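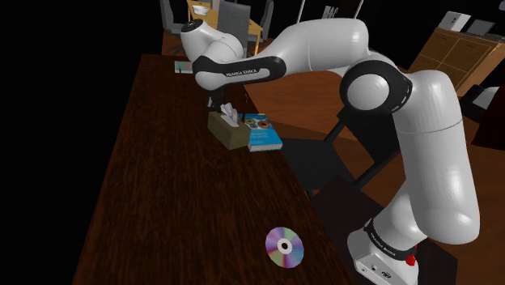
Render, arm over small tissue box, long table.

7/1/20
Carton board, conditioning and crush

Carried on from the December sheets. The question is still why small cartons from the Skomano board crush low in some batches and normally in others when the board weight on the delivery note is the same. Roya Talebi thinks glue. I think moisture, and that we have been measuring it badly. Both may be true.

Conditioning first. The cabinet had been off over the break and took most of the morning to settle. The Reltelis logger on the top shelf read steady well before the one on the bottom shelf did. The bottom shelf stayed damp until I moved the water tray from directly under it to the side wall. After that the two agreed to within one point of relative humidity, and I left them for an hour with no change before loading anything. If the tray has been under the bottom shelf since the autumn then every bottom-shelf blank in the earlier sheets was conditioned wetter than written down. I have pencilled a query against those sheets and have not altered any numbers.

Blanks were hung on the wire rack with clothes pegs, one peg per blank, at the waste edge. Stacking them flat is quicker and I have stopped doing it. The middle of a stack takes far longer to come to weight than the outside, and we were pulling blanks on time alone. From today: weigh, wait an hour, weigh again, and only pull when the two weights match to the last digit the balance can hold steady. That last digit wanders if the door is open. Shut the door.

Set one: 12 blanks, Skomano, new delivery, folded and glued by hand with the Mensah glue, pressed under the steel plate for ten minutes. Set two: same count, same board, same glue, but cut with the grain turned. Set three was going to be the old delivery but there are only four good blanks left, the rest having been creased when the shelf was cleared. I have kept the four back.

Grain direction. Worth writing down properly as it keeps being asked. Tear a strip both ways. The straight tear runs with the grain, the ragged one runs across it. Or wet one face of a small square and see which way it curls: the axis of the curl lies along the grain. Both tests agreed on the new delivery. The arrow printed on the wrapper did not agree with either. Danilo Gatchalian rang the supplier's office about this and was told the arrow shows the way up for the pallet. So we should not have been reading it as grain at all, and I cannot now say which of the earlier blanks were cut which way.

Crush test on the Birner press, flat platens, cartons empty and closed, slowest feed. Zeroed before each carton. The top platen was out of level by enough to see with a feeler gauge at the back left corner; shimmed with one thickness of brass foil and checked again at all four corners. Good after that. I do not know how long it has been out.

Results, set one. All but one carton failed in the usual way, with a bow in the long side panels, then a crease running in from a corner, then a quick drop in load. The odd one failed at the glued seam, which opened from the top down before the panels had bowed at all. Its peak was the lowest of the set. I cut the seam out and looked at it under the bench lens. The glue had skinned before closing, with a dull patch the length of a thumbnail and no fibre pulled from the facing side. That is my fault for gluing four in a row before folding any. One for Roya, then, but it is a fault of the hand method and does not tell us anything about the bought-in cartons, which are glued hot on a line.

Results, set two. Every one lower than the set one average, no seam failures. The panels bowed earlier and further and the load came off slowly, with no sharp drop. With the grain running round the carton the panel has little stiffness in the direction we load it, so none of this is a surprise. What matters is that the gap between the two sets is about the same as the gap between the good and bad batches in December. I would like that looked at before anyone spends more on glue.

Side check on creasing. Ran the hand creaser to see whether the wheel is wearing. The counter on the creaser reads 2,651, and the maker's card says to inspect the wheel every 1,000 strokes. No inspection is recorded anywhere I can find. The wheel edge looks sound under the lens but there is a flat you can feel with a fingernail. Creases made at that point on the wheel are shallower and the board cracks on the outer face when folded. Marked the flat with a dot of red paint so it can be kept off the work until a new wheel comes. Ordered one wheel and a spare.

Weights. The board is sold as one weight and I get a spread across the sheet, heavier at the edges than in the middle. Only a small number of squares cut so far, so no figure given. It wants doing across a whole sheet with the die cutter, and the squares conditioned before weighing, which we did not do last time.

For the next session:

Find out from the supplier which way the grain runs on the sheet as delivered and get it in writing. Danilo has the contact.

Repeat both sets with the order mixed. I ran all of one and then all of the other, so any drift in the press sits entirely in the difference between them.

Move one logger to the middle shelf for a night.

Use the four old blanks last, and only once the method has stopped changing.

Roya wants a creep test as well - a fixed load left on overnight and the height read in the morning. We have the space but not the dead weights. The cast ones in the store are stamped but have been painted since, thickly, and would need weighing.

There are roughly 500 sheets left of the new delivery, enough for everything above. They are still in the wrapper by the loading door, which is the dampest place in the building. Moved the opened pack up to the bench and taped it shut. The rest needs two people and the trolley.

Cabinet left running. Press off at the wall. Brass foil is in the left-hand drawer with the feeler gauges, and the shim stays in until the platen is reset properly.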